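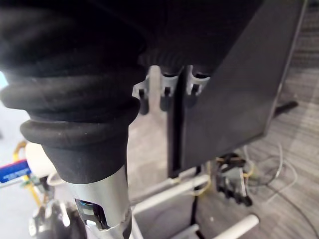 Skolham Rod Frame and Panel
By Dobre, sold through our Staltilthorpe shop and by mail
$166 for the frame and panel, clips included
Soft cover sold separately, $46

We have been selling the Skolham for long enough now that it feels like part of the family, and if you've ever stopped in and leaned on the one by the register while we hunted for your order, you already know it pretty well. It's a white tubular frame with a flat black panel that goes on top, and light gray plastic clips along the edge of the panel. People use it for sewing, for puzzles, for seed trays in the spring, and one very nice couple uses theirs to fold maps on, which I wouldn't have thought of but why not!

The rods are light enough that one person can move the whole thing across a room with the panel off. With the panel on I'd get a second pair of hands, or at least go slowly. They have rounded end caps, kinder to a wood floor (and to shins) than the squared-off ones on the older Allard frame, which we no longer carry, though we still have a box of Allard caps under the counter if you need them.

About the clips. They're hooked, one with a little slot in it, and they hang down from the edge of the panel where you can reach them without getting on your knees. Push up until you feel the hook catch. If one comes off in your hand, don't panic and please don't glue it. Spare clips are $9 a bag and we'll tuck them in with anything else you're ordering so you don't pay postage twice.

The panel is matte black, and we get asked for white every single year. Dobre hasn't made one and I've stopped promising to ask. The black does show chalk, flour and cat hair, but it wipes down with a damp cloth and it doesn't throw the lamp back in your eyes when you're doing close work in the evening.

Putting it together
Lay the rods out on a rug first. Fit them by hand, all the way around, before you tighten anything, then stand the frame up and see if it rocks. Loosen and start again if it does, it's quicker than fighting it. Panel goes on last. The instruction sheet has the drawings in an odd order, so read to the end before you begin.

The soft cover
Deolinda Arruda talked us into stocking these and I'm so glad she did. It's soft and black with a matte finish, it folds up into a bundle you can push onto a shelf, and it keeps the dust off between projects. Shake it outside. It will pick up lint, as any black fabric will, and a sticky roller takes care of most of it. Cool wash, hang to dry, no iron.

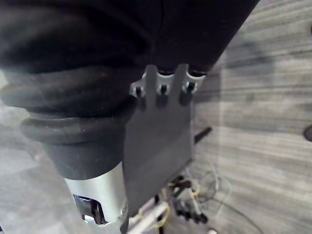 Grigore Gavrilă wrote in to say that he leaves his cover on all week and folds it back only halfway when he's working, so the fabric pads his elbows, and that he'd buy a second one if we ever got a longer size. We've passed it along, Grigore, and thank you for the plum jam.

Ordering
Frames ordered by December 20, 2021 can be picked up in Staltilthorpe before the holiday. The next delivery from Dobre after that is a small one, so call ahead if you're driving any distance. Covers are in stock. Returns are fine within the month as long as all the clips come back too.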